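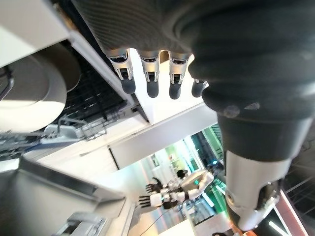 Verneo rents out robot hands, and for the past year it also sells them with a service contract. The firm works from two rooms in Sakivthorpe, above a shop for bicycle parts. I went there on a Friday to speak with the woman who leads customer support. She asked me to leave her name out, as she does with every interview.

The product is called Nellent. It is a hand with flexible black sleeves over the palm and thumb, and metal joints at the fingers. Most customers ask first about the sleeve.

"They think it is for looks," she told me. "It keeps crumbs and water from the joints. In a kitchen you have both, all day."

Kitchen work is now the largest part of the business. Customers want help with plates, trays and dish racks, and she says that these are harder than boxes.

"A box forgives you. A plate in a wire rack stands very near to the next plate, and the finger must go between. We changed the fingertip 5 times before we liked it."

I asked how long a sleeve lives. She took one from a drawer and let me bend it. The material was softer than I expected, a little like a bicycle tube.

"We say 400 hours, then you send it back and we put a new one. Scuffs on the outside are normal. People write to us very worried about scuffs. If there is no hole, please continue to work."

The contract covers sleeves, fingertip pads and one visit in each 28 days. It does not cover the arm, and this has caused some arguments. One customer, the catering company Quartey, waited two weeks for a repair that belonged to another supplier.

"They were angry with us, and I understand it. Our paper was not clear. In June we wrote that page again."

What would she improve next? She thought about it for some time.

"The thumb. It is big — it needs to be strong — but in a narrow rack it is in the way. I would like it thinner. The engineers know my opinion, I tell them at every lunch."

For now, the thumb stays the same size. Verneo lends a hand for a trial before any contract is signed, and the customer pays only the transport.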